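# Lambert Street laundromat site to become shared workroom

The old laundromat on Lambert Street will reopen next month as a shared workroom where people can rent a bench by the hour, mend their own things and borrow from a tool library.

The council approved the change of use on Wed 4 March, after a hearing that took up most of the evening. The building has been shut for three years. Its last tenant, a coin laundry trading as Fetix, left when the hot water system failed and the owner of the day decided against replacing it.

The new leaseholder is Hjalti Bundgaard, a cabinet maker who has lived in the neighbourhood since finishing his apprenticeship. He has signed for three years with an option to renew, and is putting in his own savings along with a small loan from his family. There is no council money in the project.

"I've been working out of a single garage for a long time and I was always lending it to people," Mr Bundgaard told the hearing. "They'd ring up and ask if they could come and cut one board. I thought there might be enough of them to pay a rent."

The workroom will trade as Jitidov, a name that has already caused some trouble. Two councillors pronounced it differently during the meeting and a third asked to have it spelled. Mr Bundgaard said it was made up by his daughter when she was small and that he didn't mind how people said it.

## What will be there

The plans show 12 benches in the main room, a smaller room at the back for sanding and finishing, and a counter near the street door where tools are signed out. The tool library will start with hand tools, drills, clamps, ladders, a carpet cleaner and two sewing machines. Larger machines, including a table saw and a thicknesser, will stay in the building and can be used only by people who have done a safety session.

Hours will be from nine in the morning until eight at night on weekdays, with a shorter day on Saturday. The building will be closed on Sundays. Noisy machines have to be switched off by six, a condition the council added after hearing from people who live in the flats over the bakery next door.

Anyone can join. A yearly membership covers the tool library, and bench time is charged on top. Mr Bundgaard said the prices were still being worked out and would be posted on the door before opening. He expects to offer a lower rate for students and pensioners.

The council's planning report counted 1111 households within walking distance of the site, most of them in flats without a garage or a shed. That figure came up often during the hearing. Supporters said it showed why a place like this was needed. Opponents used the same number to ask where everybody would park. 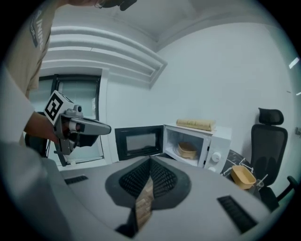
Will there be parking for members?

There are three spaces behind the building, reached from the lane, and they will be kept for loading and unloading. Everybody else will have to use the street, where the two-hour limit stays in force.

Parking took up more of the hearing than anything else. The owner of Wonton, the noodle shop on the corner, said her lunch customers already had trouble finding a spot and that people with timber on the roof would be slow to come and go. She asked for the loading spaces to be marked clearly and for a sign at the lane entrance. Both requests were written into the approval.

She told the meeting she wasn't against the workroom. The empty shopfront had been bad for the block, she said, and she would sooner have a busy neighbour than a dark window.

Other speakers were less easy about it. A resident of the flats said the walls of the building were thin and that she used to hear the dryers through them late at night. An acoustic report supplied with the application recommended a second layer of plasterboard and insulation on the shared wall, and new seals on the rear door. The council has made that work a condition of opening. An inspector has to sign it off first.

Dust was the other concern. The back room will have its own extraction unit, vented through the roof on the lane side, away from the bakery's air intake. The bakery's manager wrote to the council to say he was satisfied with the drawings but wanted the right to complain if flour and sawdust ever started to mix. The letter was read into the minutes.

## Work on the building

Builders have been in since January. The washers and dryers went for scrap and the concrete plinths they stood on have been broken out. That left a row of deep holes in the slab, and filling them took longer than planned when one turned out to lead to an old drain that wasn't on any plan the council holds. The drain has since been capped.

The floor has been levelled and sealed. Rewiring is nearly finished in the front room and has yet to start in the back, where the old switchboard has to come out first. A new hot water unit, much smaller than the one that failed, will serve a sink and an accessible washroom.

Some of the laundromat will stay. The long window bench where customers used to wait is being sanded and put back. The green wall tiles are too well stuck to remove without damaging the brick, so they will be left as they are. The change machine has been offered to the local history room, which hasn't yet said whether it has space.

The awning will be replaced. The council had asked for the old colour to be matched, but no record of it could be found, and the fabric has faded too far to tell. Dark green was settled on to go with the tiles.

## Classes and repair nights

Mr Bundgaard plans to run a repair night once a fortnight. People will be able to bring a broken chair, a lamp or a toaster and get help fixing it. Anything with a mains plug will be tested before it goes home. There will be no charge for the help, though people will pay for parts.

Short courses are planned for later in the year, starting with basic joinery and knife sharpening. A sewing course will follow if there is interest. Several people at the hearing asked about upholstery, and Mr Bundgaard said he would need to find somebody to teach it, as his own attempts had not gone well.

Children under 16 will be allowed in with an adult but can't use the larger machines. Closed shoes will be required for everyone, and long hair has to be tied back in the machine area. The safety session runs for a little over an hour and will be held in the evening for people who work during the day.

The library branch two blocks away has agreed to take tool returns on Sundays, for small items only. They have to fit through the after-hours chute, so that means screwdrivers and tape measures and not much else. Ladders must go back to the counter.

## Conditions on the approval

The approval runs for the length of the lease and can be reviewed if the council gets repeated complaints about noise, dust or deliveries. Deliveries of timber have to come by the lane and can't arrive before eight in the morning. Bins are to be kept inside the rear yard and put out on the usual collection day. Offcuts will be left in a crate by the back door for anybody who wants kindling.

A request to put benches on the footpath in good weather was refused. Council staff said the footpath was too narrow at that point for a wheelchair to get past, and Mr Bundgaard withdrew the request before it went to a vote.

The motion passed with one councillor against. She said she supported the idea but wanted the parking looked at again for the whole street, including the two-hour limit, which was set when the block had a post office and a bank. Staff will bring back a separate report on that later in the year.

An open evening will be held in the week before the workroom starts trading, and the date will go up in the window. People who want to join before then can leave their name and phone number in the box at the bakery counter. Anyone with tools to give away is asked to hold on to them until the shelves are built.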